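Wastebasket Liners: Fitting, Securing and Storage

Applies to small round wastebaskets used in offices, bedrooms and workrooms. Pedal bins and kitchen bins with an inner bucket are covered on a separate page.

Choosing the liner size

Liners are sold by volume, but volume is a poor guide to fit. Two measurements matter: the distance around the rim and the height of the side wall. Measure around the outside of the rim with a cloth tape. Divide the result by two. The flat width of the liner, as printed on the box, should be equal to this figure or slightly larger. A liner that is narrower will split at the side seam when it is stretched over the rim. A liner that is much wider will slide down as soon as anything heavy is dropped in.

For length, take the height of the wall, add half the width of the base, and add 5 inches for the fold over the rim. If the liner comes out longer than this, fold the extra to the outside. Extra length left inside collects at the bottom and traps small items.

Bins that taper toward the base need no special liner. The bag will hang with some slack in the lower part, and the weight of the trash takes this up.

Preparing the bin

Empty the bin completely before fitting a new liner. Wipe the inside with a damp cloth and a little dish soap, paying attention to the underside of the rim, where dust and grease build up. Dry it fully. Moisture between the liner and the wall creates suction, and the full bag will then be hard to lift out.

Suction can also occur in a dry bin. The usual cure is a small vent hole, 1/4 inch across, drilled through the wall an inch or two above the base. Do not drill the base itself – a leaking bag will then mark the floor. Smooth the hole with fine sandpaper on both sides so that it does not catch the plastic.

Fitting the liner

Work at table height if the bin is light enough to lift. Clear a space large enough for the bin and the folded liner side by side, and move cables and other loose items toward one side.
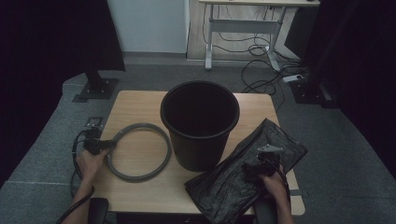
Empty bin on the tabletop, with the folded black bag to the right and a coiled gray cable to the left.

Unfold the liner along its length first, then across its width. Find the open end by rubbing the edge between thumb and finger; the sealed end has a visible weld line and will not separate. Thin liners cling to themselves. Slightly damp fingertips will open them faster than dry ones.

Hold the open end with both hands and bring it down sharply once to fill the bag with air. Lower the sealed end into the bin until it touches the base. Turn the open end out over the rim, starting at the far side and working toward you. Leave an even fold all the way around. Press the bag lightly against the wall with the back of the hand to push out trapped air.

On a bin with a rolled rim, pull the fold down past the roll and let it grip under the edge. This is often enough to hold the liner in place without a band.

Securing a loose liner

If the liner still slips, use one of the following methods.

Knot. Gather the slack at one point on the outside of the rim, twist it twice and tie a single overhand knot. Tuck the knot under the fold.

Band. Use a wide elastic band, at least 1/4 inch across. Narrow bands cut into thin plastic. The band sits directly under the rim, over the fold.

Clips. Two binder clips on opposite sides will hold most liners. They are visible and can scratch a painted wall, so they are better suited to a workroom.

Storing spare liners

Loose liners should be folded flat. Lay the liner on a clean table, smooth it from the sealed end toward the open end so that the air escapes, then fold it lengthwise in thirds and crosswise in half, and in half again if it is a long one. Keep up to 7 folded liners in the bottom of the bin, under the one in use. More than this raises the base noticeably and reduces the working volume. Perforated rolls may be stored the same way, laid on their side.

Keep the remaining stock away from radiators and direct sun. Heat makes thin plastic brittle along the folds, and a liner stored this way will tear at the crease. Keep all plastic bags out of reach of small children and pets.

Changing intervals

A bin that takes only dry paper can be emptied when full. A bin that takes food wrappers, tissues or fruit peel should be emptied daily, even if it is nearly empty. Where the contents are dry and clean, the same liner may be used again – tip the trash into a larger bag and refit the fold.

Wash the bin itself monthly. For odor, cover the base with warm water, add two tablespoons of baking soda and leave it for 15 minutes, then rinse and dry.

Page revised 13 August 2021. Corrections to Kristaps Grīnberga.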